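Reuse of Parts from an Office Desktop Computer
Project report, Electronics and Recycling elective
Submitted 15/02/2018

1. Background

The Pfister building replaced its office desktops in November, and our group was given one of the old towers, inventory number 3646. We were asked to take it apart, write down the order of the steps, test what could be tested and say which parts are worth keeping. The machine had been in use in an office until it was replaced. It came without a keyboard or monitor, and without any papers.

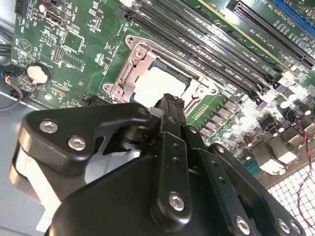
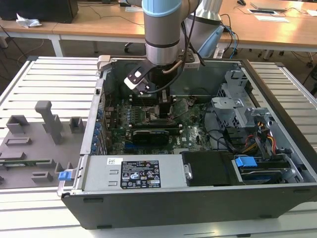 First picture: the processor socket and the area near the battery. Second picture: the tower on its side with the side panel off.

Roswitha Fuchs asked us, when she read our first draft, why we were going to take the processor out at all if the plan was to keep the board. Her point was that a processor sitting in its socket with the load plate closed is about as safe as it can be, and that most damage to these boards happens when people lift the chip out to look at it and bend a contact putting it back. She wanted the report to say clearly which steps are needed for reuse and which were only done for learning. We changed the report after that, and section 3 now marks each step one way or the other.

2. Equipment

One Phillips screwdriver, medium
One smaller Phillips screwdriver for the drive
Antistatic wrist strap
Isopropyl alcohol and lint-free cloths
Labeled bags for screws (we used sandwich bags)
Multimeter
Spare power supply, borrowed from the Bista lab
Flindano, the test program installed on the school computers

We did not use any power tools. The school has an electric screwdriver but it was set too strong for the small screws.

3. Disassembly

Before opening the case we unplugged the power cord and held the power button down for ten seconds. The tower was then laid on its side so the motherboard was flat.

Step 1. Side panel. Needed for reuse. We set the panel down next to the case with its inner face up. It has molded parts on the inside, so we did not stack anything on it.

Step 2. Cables. Needed for reuse. Each connector was marked with masking tape before it was pulled. We numbered the tape and wrote the numbers on a sketch of the board. The front panel connector is the easiest one to get wrong later.

Step 3. Graphics card. Needed for reuse. There is a catch at the end of the slot that has to be pressed while the card is lifted. We did not know this at first and pulled against it. The catch was not damaged.

Step 4. Drive. Needed for reuse. The drive was taken out on its carrier and then unscrewed from it.

Step 5. Memory. Needed for reuse. The clips open outward. We wrote down which slots had been filled so that the modules could go back in the same places.

Step 6. Cooler. Needed only if the paste is being replaced. The four screws were loosened a little at a time, going across from corner to corner. The old paste had gone hard and the cooler had to be twisted slightly before it came off.

Step 7. Processor. For learning only. The lever beside the socket is pushed down and out, then raised, and the metal plate comes up with it. We lifted the chip by its edges, looked at the contacts under a magnifier and put it back. Only one person in the group did this step.

Step 8. Power supply. Needed for testing. We compared its label with the voltages we measured in section 4.

Step 9. Battery. Needed for reuse. The coin cell is held by a spring clip and comes out when the clip is pushed back with a fingernail. A metal screwdriver should not be used here.

4. Tests

Power supply. All voltages were inside the limits given in our textbook. The 12 volt line was a little low but still acceptable. We also ran the computer from the Bista supply to have something to compare with and saw no difference in how it started.

Battery. Too weak to keep the clock. The computer lost the date every time it was unplugged. We replaced the cell and the problem went away.

Memory. Flindano ran overnight on all modules with no errors.

Drive. The drive reported over 3000 power-on cycles. It had no bad sectors, but our teacher recommended against using it for anything important. We erased it in full before doing anything else with it.

Processor. Flindano gave a score of 2279 before the paste was changed. We had planned to give a second score after the change, but a newer version of the program had been installed in the meantime and its scores are not on the same scale. We are leaving the second number out. What we can report is that the fan was quieter during the second test. That is an observation by ear and we did not measure it.

Graphics card. It showed a picture on both outputs. The fan had a lot of dust in it, which came out with a soft brush.

5. Weights

We weighed the parts that would go to recycling if the computer were not kept. The kitchen scale we used was checked against a known weight first. The processor cooler, with its fan and screws, was 507 grams. The case and the drive cage were too heavy for the scale, so we do not have a figure for them. Any later group should borrow the large scale from the Pruveck workshop, which has to be reserved a week ahead.

6. What is worth keeping

Motherboard, processor and memory should stay together. Other boards that take this processor are hard to find used, and the processor alone is worth very little.

The graphics card can be used in any computer with the right slot and enough room in the case.

The power supply is fine for this computer but its cables are short. In a bigger case the main cable would not reach.

The drive can be used for practice, for example for installing an operating system in class.

The old battery goes in the battery bin. It must not go in with the circuit boards.

The case is usable if the whole computer is put back together. The mounting points for the drives are made for this type of carrier, and we could not fit the carrier from another computer in it.

7. Problems

We lost one drive screw and replaced it with one from the spare parts box. It is slightly longer but does not touch anything.

Our first sketch of the cables was made from the wrong side and had left and right reversed. We noticed this when the front panel connector did not match, and drew it again.

Putting everything back took longer than taking it apart. Most of that time went to routing the power wires so that the side panel would close. They have to lie flat below the drive cage before the drive goes in. If the drive is put in first, it has to come out again, and we did that twice.

The computer was started with the panel closed at the end of the project and is now on the shelf in the lab with a copy of the cable sketch taped inside the lid of its box.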